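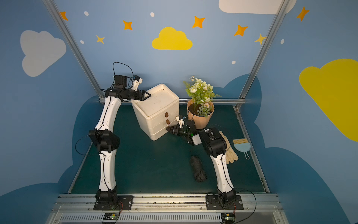
Lenni Tikkanen wrote after last year's trials that he would have liked to know beforehand how much of the day is spent sitting on the boat in a drysuit, waiting for the next run. We have tried to be clearer about that this time. Please read to the end before you apply.

Call for participants: diver voice trials, Trirkville

Prindex is looking for certified divers to take part in trials of the Lulero, a wireless voice set for full-face masks. The trials take place in August at the flooded quarry at Trirkville and will be run from our own workboat, with a shore station at the north slip.

We want to find out how well divers understand each other, and the surface, when they are doing ordinary work and breathing normally. Tank tests give us a clean signal and tell us very little about speech. In the quarry there is a rock wall on three sides, a thermocline and a fair amount of silt once people start moving about, and the sound behaves differently in every corner of it.

What you will do

You will dive in pairs, to a maximum depth of 30 metres. On each dive you will read short word lists to your partner and to the surface, and write down on a slate what you hear from them. Some runs are done with the two of you close together and some with up to 200 metres between diver and shore station. On the longer runs a safety diver goes with each of you. There are 2 dives a day. Between dives you will fill in a form on comfort, jaw tiredness and how easy the push-to-talk switch was to find with gloves on.

Half of the runs use the Lulero and half use a Chauvin hard-wire line, so that we have something to compare with. You will not be told the scores until everyone has finished.

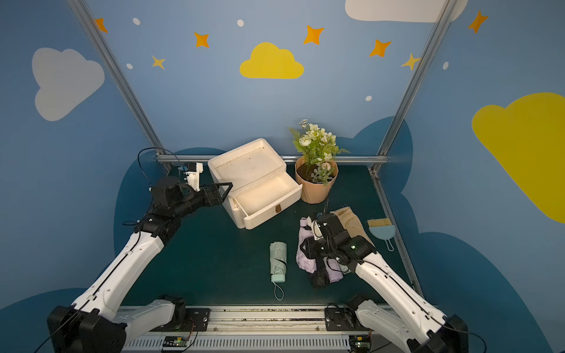

Each pair is booked for a block of days and we can't split blocks. If your usual buddy wants to come as well, apply separately and put each other's names on the form. We will put you together if we can, but the pairs also have to be balanced for voice and first language.

Who can apply

You must be 18 or over, hold a rescue-level certificate or higher, and be comfortable in a drysuit. You need a diving medical that is valid for the whole of August. Experience with a full-face mask is useful but not required. Those without it will do a half-day of mask training with Florian Caron in the shallow end before the first block, including mask removal and switching to a spare regulator.

We would particularly like to hear from women and from people whose first language is not English. Last year's group was short of both, and the word scores can't be relied on for voices we didn't test.

Please don't apply if you have had ear or sinus surgery in the past year, or if you wear a hearing aid on land. A full beard will stop the mask sealing.

What we provide

Participants are paid 800 euros for a completed block. Travel is refunded up to the price of a second-class rail ticket. We supply masks, voice sets, gas, weights, lunch and a bunk at the quarry house. Bring your own drysuit, undersuit, fins and computer. If a block is called off for weather or a fault on our side, you are still paid in full.

You may stop at any point without giving a reason, and you will be paid for the days you have done.

How to apply

Send a short letter, a copy of your certificate and the date of your last medical to Monique Bodin at the Prindex office. Applications close on Sat 3 April. Bastien Picard will ring those on the shortlist to talk through dates and mask sizes, so give a number where you can be reached in the evening. Questions about the dive plan or emergency cover should go to Lilla Fülöp, who is diving supervisor for all blocks.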